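The Back Room at Flurneck

The tables came on the second delivery, two of them, white, wrapped in gray blankets. Trevor McKinnon signed for them and pushed them together against the seam in the floor, where the old counter had been. The corners did not line up. He moved one, then the other, and after a while he left them as they were.

Ildikó Bakos came in at five with her coat still on.

"That's the break room?" she said.

"It will be."

"The old one had a sink."

"The old one had a leak," Trevor said.

She walked once along the tables and ran her hand over the top. Her mother had kept a table like that in Jultavdale, she told him, white and always wiped, and no one had been allowed to put a hot pot on it. She had put one on it anyway, when she was nine. The ring never came out.

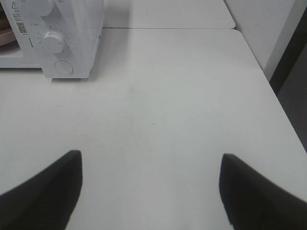 The two tables, with the white appliance in the corner.

Trevor had a budget of 1000 for the whole room, and he had spent 576 of it already. He kept the receipts in an envelope in his shirt pocket. The tables were most of it. He took the envelope out and went through it again while she watched.

"You could buy chairs," Ildikó said.

"I'm going to buy chairs."

"People will want chairs before anything else."

He wrote down chairs. Then he wrote 80 next to it, looked at it, and crossed it out. Eighty would not buy chairs for the night shift, and it was the night shift that had asked for the room. They had asked in February, in a letter with all their names at the bottom. Ildikó's was the first name. She had worked nights at Onness before this, in a building with no windows, and she said the only good thing there had been the music. Someone named Kaneko used to bring in records from home — old dance bands, mostly — and play them at three in the morning when the line was down.

"Did people dance?" Trevor asked.

"No. We were tired." She thought about it. "One time."

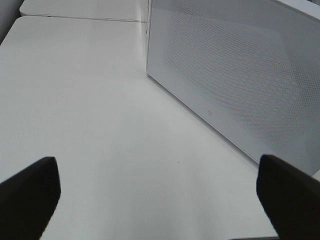

She took off her coat then and looked for a place to hang it. There were no hooks. Trevor wrote down hooks. She folded the coat over her arm and asked him whether the night shift could choose what got played, or whether there would be a rule about it.

"I hadn't thought of a rule."

"Then don't," she said.

He put the list in the envelope with the receipts. Out in the hall the first of the night people were coming in, stamping their feet on the mat, and Ildikó went to tell them there was a room.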